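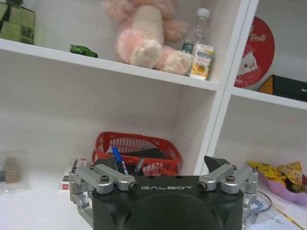 Toys and a water bottle on a white shelf.

Before You Sign With an Electrician

Ebise Gebretsadik bought her house in Sevstead in the spring and found the fuse box behind a coat rack in the back hall. It had four round fuses and a handwritten label that said "kitchen + stairs." By October she had three quotes for a new panel, and the highest was almost double the lowest.

She is an office manager and had never hired an electrician. Her first instinct was to take the middle number. A neighbor talked her into laying the three quotes side by side on the dining table first, and the reason for the gap became clear in a few minutes. The low bid covered the panel and nothing else. The other two included the permit, a new ground rod and patching the wall.

Kyung-hwa Shin has worked as an electrician in the Droltmont area for 12 years, the last few of them at Hrytsenko Electric. She sees this kind of mix-up often. "People compare the bottom line," she says. "They should compare the lines above it."

A written quote should name the size of the panel, the number of circuits and who pulls the permit. It should say whether the power company has to shut off service and who makes that call. If the walls are plaster, ask who closes the holes. Many electricians leave them open and expect the owner to find a plasterer.

Licensing is the next thing to check. Most states or cities keep a list online that can be searched by name or license number. Look for the name on the contract, which may differ from the name on the truck. Ask for proof of insurance and call the agent printed on it. Shin says few customers ever do this and she has never minded when they did.

Older homes bring surprises. In Gebretsadik's case the crew found cloth-covered wire running to an upstairs bedroom, and she had to decide on the spot whether to replace it. The extra work came to $216 in materials plus half a day of labor. Her contract said that any change had to be priced in writing before it started, so there was no argument about the bill.

Deposits vary. A small one to hold a date is common, and special-order parts may push it higher. Shin is wary of any contractor who wants more than 50 percent up front for a routine panel job. The final payment should wait until the inspector has signed off.

The work itself took two days. Power was off from 8 in the morning until a little after 4 on the first day – long enough that Gebretsadik moved her frozen food to a friend's house on Skolis Street. The inspector came the following week and asked for one label to be rewritten.

She went with the middle bid after all. The coat rack is now on the other side of the hall, and the panel door opens all the way.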